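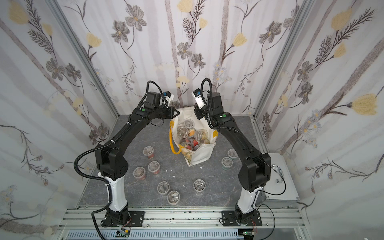 Two robot arms, one bag and a lot of plastic cups.

How much does a robot cost?

More than the arm! When I plan what to buy, I start with a list. Say one arm is 4000 pounds. I want two, so that's 8000 already - gulp. Then I add about 1000 for cables, a metal frame to bolt them to and little cameras for the wrists. I save a bit for spare parts too, as things do break. What would you put on your list?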